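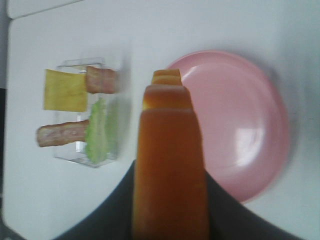 Arranging a robot demonstration for a public open day

Posted by Zainab Wike in Events and Visits

I coordinate public programs for a community learning center in Bendbridge. Our annual open day takes place on 1st November, and this year the program will include a robotics demonstration for the first time. A local training provider, Voltcombe, has agreed to bring a table-mounted arm with a two-finger gripper and to show it assembling a sandwich from toy food on a plate.

We expect 200 visitors over the course of the day. The room assigned to the demonstration holds 40 people seated. I would be grateful for guidance on the following matters. How long should each session last? Should visitors be permitted to handle the toy food between sessions? Is it advisable to have a presenter speak while the arm is moving, or should the explanation come first? The provider has left these decisions to us. We have not hosted moving equipment before, and our standard visitor form does not mention it.

Garba Okoro

Our college held a comparable event in April, and the following remarks are based on that experience.

Session length. We scheduled 20 minutes and found this too short. Half an hour allowed for a brief introduction, one complete run, a second run if the first was interrupted, and questions. Please do not publish a timetable that depends on every run being successful. Pieces are dropped from time to time, and the operator must be free to stop and reset without pressure from a waiting line.

Explanation. We recommend that the presenter describe the task before the arm is started, and then say very little. Visitors wish to watch. It is helpful to show them the starting layout and to name the order of assembly, so that they can follow the work for themselves. Toy food is well suited to this purpose, as every visitor already knows what a sandwich should look like and can judge the result without assistance.
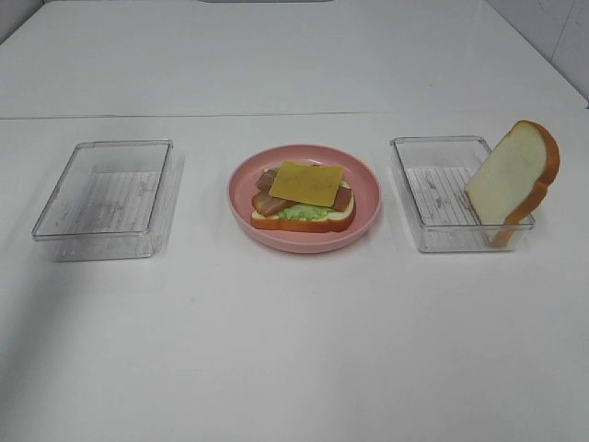 It is also worth asking the provider whether the sandwich is to be left open or finished with a top slice. Our printed program promised a complete sandwich, whereas the operator had planned to stop at the cheese, and several younger visitors raised the matter at length. Agree on the final step in writing and use the same wording on the door sign.

Seating. Objects on a flat table cannot be seen well past the second row. If a screen is available, request that an overhead view be shown on it. Otherwise, reduce the number admitted to each session and offer more sessions.

Handling. Visitors may be invited to handle a separate set of toy food at a separate table. The set used by the arm should remain with the operator. A piece returned to a slightly different position may be enough to spoil the next run - this depends on the system, and the provider will be able to advise.

Zdeňka Kolář

Check your insurance. Ours did not cover it.

Ah-rin Ko

I agree with most of the reply from Garba Okoro, with one reservation. I would not ask the presenter to remain quiet during the run. At our open day a number of visitors had limited sight, and a plain spoken account of each step was appreciated. A short sentence as each piece is picked up is sufficient.

With regard to the visitor form, a single added line stating that moving equipment will be in operation was accepted by our facilities office. You should also request the provider's own risk assessment well in advance and confirm who is authorized to use the stop button. Mark the distance at which visitors must stand with floor tape, and put it down before the doors open. Ours was applied during the first session, with the audience already in place.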